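Trucos de taller: convivir con los brazos en la mesa de preparación

Llevo media vida en talleres pequeños y pocas cosas me han hecho tanta ilusión como la llegada de los brazos a nuestra mesa de preparación de pedidos. En Cordeiro montamos lotes surtidos: cajas, botellas, fruta de muestra, pequeños muebles de sobremesa, lo que pida el cliente. Antes cada lote pasaba por cuatro manos. Ahora pasa por dos manos y dos brazos, y lo que ha cambiado no es tanto la velocidad como la manera de ordenar el sitio, de repartirnos el día y de volver a casa con los hombros enteros.

Me habéis pedido varias veces que ponga por escrito los trucos que usamos. Van sin mucho orden, tal como los tengo en la libreta.

La mesa, lo más sosa posible

El primer tablero que probamos tenía una veta preciosa y brillaba como un espejo. Un desastre. Lo cambiamos por uno gris mate y los fallos de agarre bajaron el mismo día. Si tenéis un tablero brillante y no queréis gastar, un vinilo mate bien estirado con espátula aguanta meses. Se limpia con un paño apenas humedecido en agua y una gota de jabón neutro; nada de abrillantador, por favor, que luego hay que quitarlo con alcohol y es una tarde perdida.

Con las bandejas, lo mismo. Usamos las de plástico de canto bajo, con esquinas redondeadas. El canto bajo es importante: la pinza entra casi tumbada y con un borde alto tropieza. Las manchas grises que van cogiendo salen con bicarbonato y una esponja blanda. Frotad en círculos y aclarad dos veces, porque el polvillo seco del bicarbonato se mete por todas partes.

Pocas cosas a la vez y con aire entre ellas

A todos nos sale llenar la mesa. Lo hacíamos cuando trabajábamos a mano y tenía su lógica: cuanto más cerca, menos estirar el brazo. Con los brazos mecánicos conviene lo contrario. Dejad un palmo entre pieza y pieza, y lo alto siempre detrás de lo bajo. Lurdes Aguiar, que es quien mejor carga la mesa de todo el taller, coloca primero el mueble o la caja grande, luego la bandeja y al final lo que rueda.

Lo que rueda merece párrafo aparte. Limones, botellas tumbadas, rollos de cinta. Si la mesa tiene la más mínima caída, se os van al suelo. Un nivel de burbuja de los baratos y un cartoncito doblado bajo la pata: cinco minutos y asunto resuelto. Para las botellas, si van tumbadas, ponedlas todas con el tapón hacia el mismo lado. Es una manía nuestra, pero ayuda muchísimo al que viene detrás a revisar. 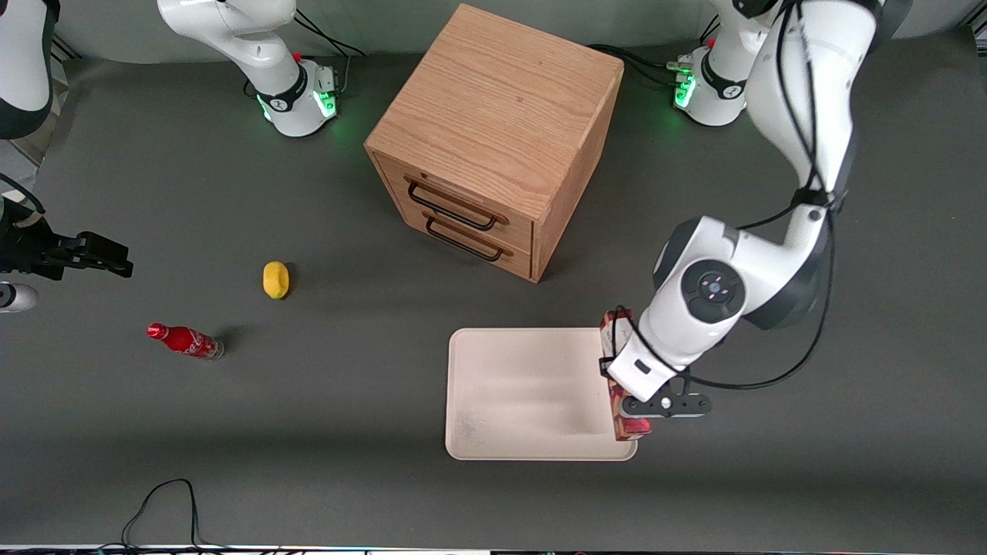
La caja roja, de pie junto al borde de la bandeja y sujeta por la pinza. A la izquierda, la botella de Coca-Cola tumbada.

Las cajas altas y estrechas eran nuestra pesadilla. A mano las cogíamos por el medio y listo. Con la pinza hemos ido probando alturas hasta encontrar la buena, que depende del cartón: si es blando, más cerca de una esquina reforzada o de la solapa; si es rígido, casi da igual. Antes de empezar un lote nuevo, apretad una caja vacía con dos dedos. Si cede, bajad la fuerza de la pinza un punto. ¡Un punto nada más! El primer mes subíamos y bajábamos a lo loco y acabamos con una estantería entera de cajas con cintura.

Los dedos de la pinza

Hay que mirarlos todas las mañanas, igual que se mira el filo de un cuchillo. El polvo de cartón se pega y al cabo de unas horas la caja resbala. Un cepillo de dientes viejo, seco, de arriba abajo. Si hay restos de adhesivo, alcohol en un bastoncillo y dejar que se evapore antes de arrancar. Siempre con el equipo parado, claro, y con quien limpia avisando en voz alta. En nuestro taller se dice «manos dentro» y «manos fuera». Suena a colegio y funciona de maravilla.

Yurii Kushnir propuso además guardar el cepillo colgado de un gancho en la pared del fondo, a la altura de los ojos. Parece una tontería, pero desde entonces se usa. Cuando vivía en un cajón no lo sacaba nadie.

Los cables

Si yo tuviera que dar un solo consejo, sería este: dedicad una hora a los cables antes de mover nada. Los que van por fuera del brazo necesitan una curva generosa en el codo. Si los atáis tirantes quedan monísimos en reposo y se quejan en cuanto el brazo se estira. Nosotros usamos tira de velcro y no brida, para poder corregir sin tijeras – y se corrige mucho, ya lo veréis.

Los que van por la mesa, mejor hacia el borde y lejos de la zona de trabajo. Un trozo de canaleta adhesiva va bien. Si tenéis que dejar un bucle suelto porque ese cable se quita y se pone, que quede en una esquina donde no apoyéis nada.

Las luces y el costumbre de mirarlas

En la base de cada brazo hay un anillo de luz. En nuestro taller verde quiere decir que está listo y puede moverse, así que verde significa manos fuera. A la gente nueva le cuesta, y lo entiendo: llevamos toda la vida aprendiendo que verde es «pasa». Inês Bragança hizo un cartelito con rotulador gordo y lo pegó donde se ficha. Desde entonces, cero sustos. Haced el vuestro según lo que diga el manual de vuestro equipo, que los colores no son iguales en todas las marcas.

Qué hacemos ahora con las manos

Esta es la parte que más me entusiasma. Antes, en temporada alta, cada uno de nosotros repetía el mismo gesto toda la mañana: coger, girar, dejar. En julio sacamos 3.188 lotes y por primera vez no hubo colas para la crema de las muñecas. El gesto repetido se lo llevan los brazos y a nosotros nos queda cargar, revisar, rematar los lazos y pensar cómo va a ir colocado lo siguiente. A Fulvio Cattaneo, que lleva en esto más que yo, le daba mucho reparo al principio. Ahora es quien discute conmigo por el ángulo de una bandeja.

También hay cosas que se pierden y hay que buscarles sitio. Se hablaba más cuando estábamos los cuatro codo con codo. Lo hemos arreglado a medias con una pausa común de 15 minutos a las once, con el equipo parado y la cafetera en marcha. Recomiendo que esa pausa sea de todos a la vez y no por turnos. Los turnos eran más eficientes sobre el papel y nos tenían a todos de mal humor.

Otra cosa: rotad. Quien carga por la mañana revisa por la tarde. Si una sola persona aprende a entenderse con los brazos, el día que se resfría se para el taller. Nosotros tardamos unos 22 días en que todo el mundo supiera arrancar, parar y cambiar de lote sin llamar a nadie, y fue el tiempo mejor empleado del año.

La libreta

Tenemos una libreta de cuadros atada con un cordel a la pata de la mesa. Se apunta lo que ha fallado, con qué pieza y cómo se arregló. «Caja alta se tuerce al soltar, acercar a la bandeja.» «Limón patina, secar con papel.» Frases así, cortas y feas. Probamos a hacerlo en una hoja compartida en el ordenador y no escribía nadie, porque el ordenador está en la otra punta y porque con los guantes puestos no hay quien teclee.

Cosas sueltas

Los muebles pequeños de cajones, con una tirita de cinta de pintor que sujete los frentes mientras se mueven. Se retira sin dejar marca si no pasa la noche puesta.

Para las sombras duras, papel vegetal delante del foco, separado un palmo de la bombilla. Cuesta poquísimo y se nota muchísimo.

La fruta de muestra, bien seca. Un paño de algodón viejo va mejor que el papel, que suelta pelusa.

El pelo recogido y las mangas ajustadas. Las sudaderas con cordón se quedan en la percha.

Al cerrar, brazos en posición de descanso, bandeja lavada y puesta de canto para que escurra, y una pasada de paño al tablero de atrás hacia delante. Si lo dejáis para la mañana siguiente, el polvo de cartón ya se ha agarrado y cuesta el doble.

Rianne Brouwer me preguntaba qué hacemos con las piezas blandas, bolsas de tela y demás. Todavía las metemos a mano. Estoy probando a doblarlas sobre un cartón del mismo tamaño para que tengan algo de cuerpo y la cosa promete, pero me falta dar con el grosor. El de las cajas de zapatos se queda corto.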